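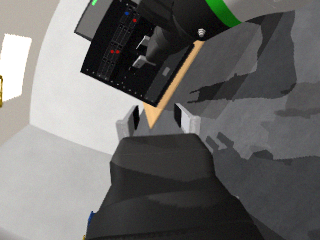

*Two-finger gripper, fingers open. Computer render.*

# Trirau Lectern System

**Manufacturer:** Bindeck
**Supplied and serviced by:** Eklund, Cirnesstead
**Page revised:** June 18, 2026

The Trirau is a height-adjustable lectern with a built-in microphone mixer, made for guest lectures, student union events, panel discussions and awards evenings. It is used in rooms that have no fixed stage equipment, or where the house system has a single microphone input and the program calls for a speaker, a moderator and questions from the audience.

The standard unit ships with the column, base, reading surface, one gooseneck microphone and a power supply. Wireless receivers and the panel kit are ordered separately.

## Column and reading surface

The column is motorized. Two buttons under the front lip of the reading surface raise and lower it, and a third recalls the last saved height. Speakers differ a good deal in height, and a fixed lectern leaves shorter speakers hidden from the front rows with the microphone level with the forehead. The Trirau lowers far enough for a seated speaker or a wheelchair user to read from it with the gooseneck in its normal position.

The reading surface tilts and locks. It holds an open binder or a laptop, with a raised edge that stops loose pages from sliding. A recessed lamp lights the surface without spilling onto the speaker's face, so it can stay on during slides. The front panel is plain and accepts a printed sign or a fabric banner on the supplied clips.

## Audio

| Item | Detail |
|---|---|
| Microphone inputs | 4, balanced, with switchable phantom power |
| Line input | Stereo, for laptop or playback |
| Main output | Balanced, to house system or powered speaker |
| Recording output | Separate feed, not affected by the main volume control |
| Press output | Transformer isolated, mic or line level |
| Mute | Local button on each microphone channel |

The recording output carries the full mix at a fixed level. Campus newspapers and radio stations can connect a recorder there without asking the operator to change anything. The press output is intended for visiting camera crews and should be left at mic level unless the crew asks for line.

Automatic mixing is on by default. It reduces the gain of microphones that are not in use, which keeps room noise down during a panel. Turn it off for readings with music and for any performance in which two people speak at the same time.

## Physical data

| Item | Detail |
|---|---|
| Weight, standard unit | 47 lb |
| Base | Steel, with locking casters |
| Power | Mains supply or internal battery |
| Finish | Black or light gray |
| Cable exit | Rear of base, either side |

One person can roll the unit on level floors and through standard doors. Two people are needed to lift it onto a stage. Lower the column fully before moving it.

## Setup

1. Roll the lectern into position and lock all casters.
2. Connect the main output to the house system with the house channel muted.
3. Switch on the lectern and wait for the green indicator.
4. Unmute the house channel and raise it slowly while someone talks at the gooseneck.
5. Set the column height for the first speaker and hold the recall button to save it.

Allow some 30 minutes for a first installation in an unfamiliar room, including a sound check with the audience microphone. The gooseneck works best a hand's width from the mouth, aimed at the chin.

## Options

- **Panel kit.** Table microphones with weighted bases, cables and a carrying bag. The microphones plug directly into the lectern.
- **Wireless receiver module.** Fits inside the column behind the service door. Handheld and lapel transmitters are available. Specify the country of use when ordering.
- **Confidence timer.** A small display facing the speaker, controlled from the moderator's seat. It counts down and changes color at a preset warning time.
- **Transport cover.** Padded, with an opening for the handle.

Lapel microphones need a firm edge to clip to. For dresses and knitwear without a collar, order the magnetic mount or use the handheld transmitter.

## Price and availability

The standard unit is $1,063 before tax. Options are quoted separately. Black units are normally held in stock at Eklund. Light gray is built to order, and deliveries for events in March should be requested early, as demand from campus groups is highest in that month.

Student organizations can rent the lectern by the day from the Cirnesstead counter. Rental includes the gooseneck microphone and one output cable. Damage to the column motor caused by lifting the unit by the reading surface is charged to the renter.

## Service

The battery, gooseneck and lamp are user-replaceable. The motor and mixer board are not, and units with faults in either should be returned to Eklund with the base attached. Clean the reading surface with a damp cloth. Solvent cleaners cloud the lamp cover.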